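Leave the biscuits crooked

I buy my lunch in Plimwood, at the small shop by the station, and I have come to like its untidy shelves. My friend Jae-in Na thinks they are a disgrace. She did 2 years at Kulby, where every packet had to face front by opening time.

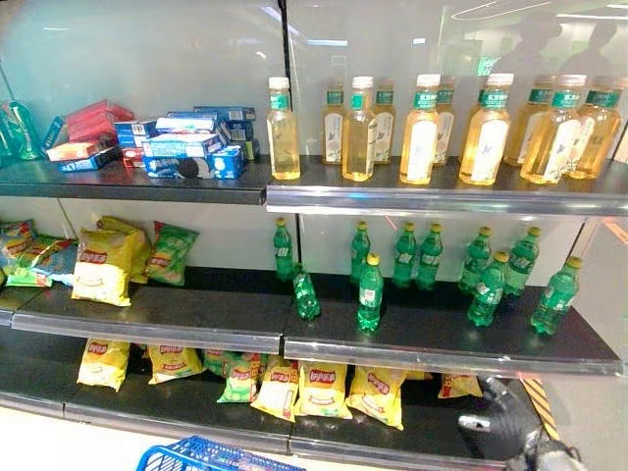 Biscuits on the left, tea on the right.

A pile that leans is a pile people can take from. I never want to pull the first box out of a perfect wall, so I go without -- or I take one and feel I should mend the gap.

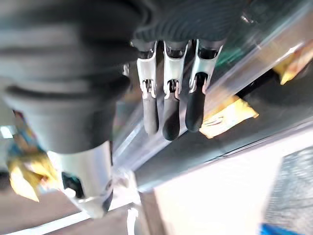

Crisps are worse. A bag has no proper edge, and standing it upright is wasted work. Yellow packets show up well enough at whatever angle they land, and anyone who wants one will find it.

Drinks I will give her. Bottles should stand up, and two loose rows will do.

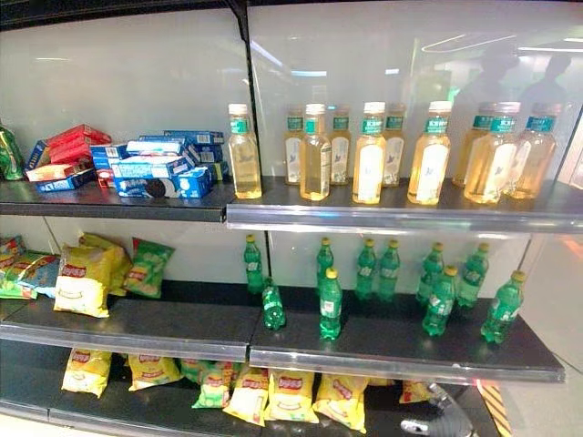

Blue boxes, stacked as they come.

Jae-in says a messy shelf looks like nobody cares. I say spend the 40 minutes on the floor and the dates.

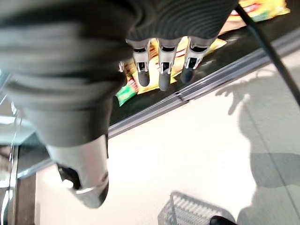 What I would tidy

The price labels, first. Then the door.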